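Course notes, session 8: **What do we mean by "a well-designed room"?**

Hugo Garrido, Fudcombe evening programme. Read before the 30th July class and bring one objection.

Most writing about interiors makes claims that can't be checked. A room is "calming", a chair "invites conversation", daylight "lifts the mood". Some of this may be true. We should still ask how anyone would know.

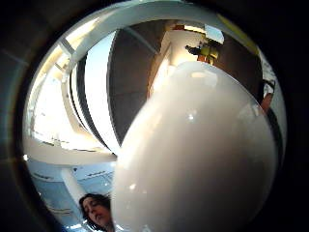
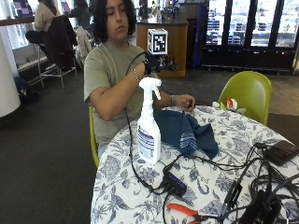
### Claim 1: daylight makes people work better

You will meet this one everywhere. The usual support is a survey in which people near windows say they are happier. People near windows are often also the senior ones, with better pay and quieter desks. Unless a study moves the same people between seats, I don't see what it tells us about light.

The Hernen handout (in your pack) does try this, with 57 office staff swapped over 2 weeks. Read the results table before the summary. The summary says "marked improvement". The table shows a small rise in one score out of several, and no change in sick days or errors.

### Claim 2: colour changes behaviour

Green is restful, red makes you hungry, blue helps you think. Ask three things of any such claim:

- Which green? A pale wall and a bright plastic seat have little in common.
- How long did the effect last? Most tests stop within the hour.
- Who paid for it? The Zutby leaflet is a paint seller's leaflet, and it should be read as one.

I'm not saying colour does nothing. Plenty of people dislike a brown bathroom, and that is a perfectly good reason to repaint it. Dislike is a matter of taste, though, and the leaflet sells it as science.

### Claim 3: round tables are fairer

The argument goes that a round table has no head, so everyone speaks equally. Anyone who has sat through a meeting at one will have doubts. The loudest person brings the head of the table with them. Yule's essay is the best defence of the idea and I'd like you to take it seriously, but notice that every case in it comes from groups who already got on.

### For next time

Write half a page on a room you know well. Give one thing about it that works, and say what would change your mind. Avoid "cosy", "airy" and "timeless" unless you can say what you mean by them.

The long essay is 3000 words. Footnotes count. I will not be reading appendices.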